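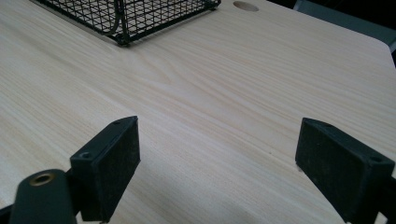

Windon Repair and Reuse Project
Progress report to the Costache Fund
2025-10-23

Prepared by Florence Robichaud, project manager

This report covers the period from April to the end of September, which is the first half of the grant. The workshop has been open throughout, apart from a fortnight in August when the electrics were being replaced.

Items received and passed on

We took in 527 pieces of household furniture. Most were dining chairs, small tables and chests of drawers. Wardrobes remain a problem: people offer us more than we can store and few households on the waiting list have room for them. From July we stopped accepting wardrobes unless a home had already been found, and the store is easier to work in as a result.

Furniture is passed on through the housing support team at Golleo, who send us a list each fortnight. Beds are still the most requested item and we still can't supply them, as we have no space to check and store mattresses. We now refer those requests to Golleo's own hardship scheme.

Training

The grant pays for 40 training places over the full year. All the places for the first half were filled. The course runs for six weeks and covers basic joints, regluing, sanding and finishing, and simple upholstery. Two trainees left early, one for a job and one for health reasons. The second has asked to come back in the new year and we have kept a place open.

Feedback was good on the practical sessions and poor on the written health and safety unit, which trainees found long and repetitive. We have cut it down and moved part of it to the bench, where the tutor goes through each tool before it is used. The awarding body has agreed to the change.

Premises and equipment

The rewiring took longer than planned - the contractor, Gerix, found that the supply to the rear store had to be replaced as well. The extra cost was met from our own reserves and we are not asking the Fund to contribute. The new extractor is in and the dust readings are well inside the limit.

We have not yet bought the second bandsaw. The model in our application is no longer made and the nearest match costs more. We would like to buy a reconditioned machine instead and would need your agreement before placing the order.

Spending

Salaries and rent are in line with the budget. Van costs are over, mainly repairs to the clutch and two new tyres. Materials are under, as we were given a large quantity of varnish and sandpaper by a shopfitter who was closing down. We expect the two to balance by the end of the year.

Next six months

The autumn course is full. We plan to start an evening session for people in work, if a second tutor can be found, and to open the store for direct sales one morning a week. The lease comes up for renewal in April and talks with the landlord have begun. A full set of accounts will follow with the final report.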